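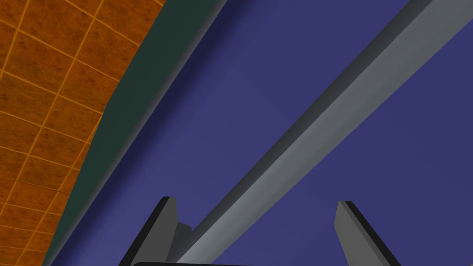 Unai Cantero once told a class in Pretulville that color is the only thing in the world you can look straight at and still get wrong, and he made them paint the same gray patch 58 times to show what he meant. By the end, some students swore their grays had turned blue!

Chapter 4
Colors and Their Neighbors

Put a dull violet next to a very dark green and the violet seems to wake up. Move it beside a bright orange and it changes again, although the paint is the same. Painters call this simultaneous contrast, and it is one of the great pleasures of working with color (you will start seeing it on cereal boxes, in parking lots, everywhere).

We begin with pairs. In Section 4.1 you will cut 168 paper squares and try them against each other, a slow job but a wonderful one. Section 4.2 looks at the old dye shops of Gerneck, where wool was matched by north light only. Section 4.3 takes up shadows, which are hardly ever plain black.

Before you read on, find a wall painted a single color. Look at it in the morning and again before dinner, and write down every color you notice.

Words to know: hue, value, chroma, contrast, afterimage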